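Avarness – Atelier textile, site d'Onholm
Grille de contrôle, poste de pliage automatisé
24 mars 2021
Contrôle : Cyrill Schnyder. Pour l'équipe : Musyoka Mwaipopo.

1. Arrêts d'urgence sur les deux boîtiers de commande : présents. Accès à revoir, des câbles traversent le bureau.
2. Bureau dégagé : non. Film plastique et bouteille à ranger.
3. Marquage au ruban bleu sur la table : conforme. Son sens n'est écrit nulle part.
4. Linge à plat avant la prise : non conforme. 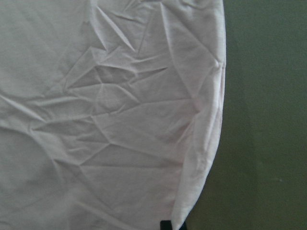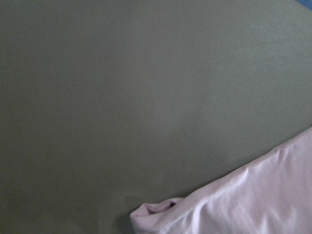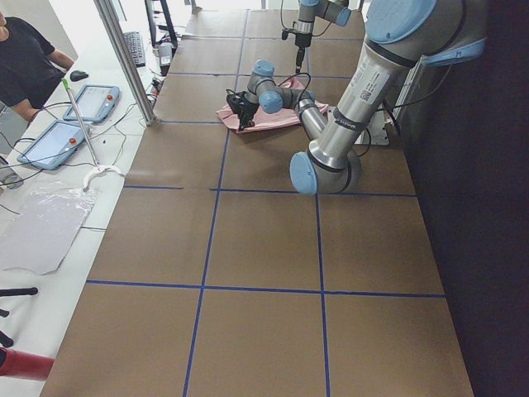 Points 1 à 4. Les deux premières vues concernent le tissu blanc, la troisième la table et le bureau.

5. Formation : 5 personnes inscrites, aucune attestation au dossier. À fournir avant octobre.
6. Charge de travail : Gresia annonçait jusqu'à 3000 pièces par semaine. Le relevé de l'équipe donne 748.

Commentaires
C. S. : On m'a présenté le poste comme un allègement. Je veux bien, mais rester assis à surveiller un écran fatigue autrement, et la fiche de poste n'en dit pas un mot.
M. M. : 26 reprises à la main la semaine passée, non comptées dans nos heures. Qui les paie ? Question déjà posée à Hämmerli, sans réponse.

Avis : réserve maintenue sur les points 2, 4, 5 et 6.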